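To: house-wardens list
From: Lieselotte Janssen, Residential Services
Re: [house-wardens] Bedding and outdoor clothing at the end of the winter let

Dear colleagues,

Thank you to those who replied to my note on the winter store. I am answering Mr Bajpai's message on the list, as two other houses have raised the same points with me separately.

Kuldeep Bajpai wrote:
> Could we have a ruling on what goes into the winter store and what
> stays in the rooms? At Kozma House we have always left one spare
> blanket on each bed until the end of April, but the new sheet says
> everything is to be stripped by the end of March. I also have
> several padded jackets from the loan rail that have come back
> without labels, and I do not know whether they are to be washed
> here or sent out with the sheets. Last year two of them went to
> the laundry by mistake and came back in a poor state.
> Finally, may we still use the beds for sorting? The table in the
> linen room is too small for blankets.

On the first point, the sheet is correct as regards the heavy blankets and the rugs, which should be stripped and listed by the end of March. The light cotton blankets may remain until the end of April in any house where the heating is reduced at night. Kozma House and Jikosow House both come under this arrangement. I regret that the sheet did not say so, and a corrected version will follow.

On the second point, padded jackets are not to be sent out with the sheets under any circumstances. The contract with Clendar covers flat linen, towels and cotton blankets only. Jackets should be emptied at the pockets, zipped up, and washed in the house on the cool programme, no more than two to a load. They should then be dried flat or on a broad hanger and shaken out several times while drying. A jacket which still feels lumpy at the seams is not ready for storage and should be left out for another night.

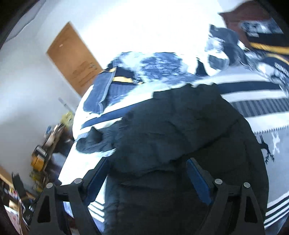

Jackets without labels should be given a new cloth tag inside the collar, with the house initial and a number. Frans Geerts holds a stock of 200 tags and will send them by internal post on request. Please do not write on the lining in marker pen, as was done at Drillo House.

On the third point, beds may be used for sorting, provided that a clean sheet is laid down first and that the room is not due to be occupied that night. We would ask wardens to keep dark items apart from pale ones while sorting. New denim in particular has been known to mark white sheets, and we replaced 14 of them last year for that reason alone.

Patterned rugs and blankets should be folded with the design inwards and stored flat. Any with a fringe or a shaped border should go at the top of the pile - Sarla Prajapati has had to repair several edges which had been crushed under heavier things. Items belonging to residents are to be returned to them and must not enter the store at all. Where the owner has left, the usual notice period applies and the item should be kept in a named bag in the office.

Each house may send up to 20 bags to the central store. Bags should be closed with the tie provided and should have the list placed inside, facing outwards so that it can be read without opening the bag. Houses with more than this should write to Lærke Hedegaard before the collection in order that space can be found. The van will call from 2000 onwards, and someone should be available to open the side door.

Wardens who have already stripped their rooms need take no further action, other than to check for jackets placed in the laundry sacks.

Yours sincerely,

Lieselotte Janssen
Residential Services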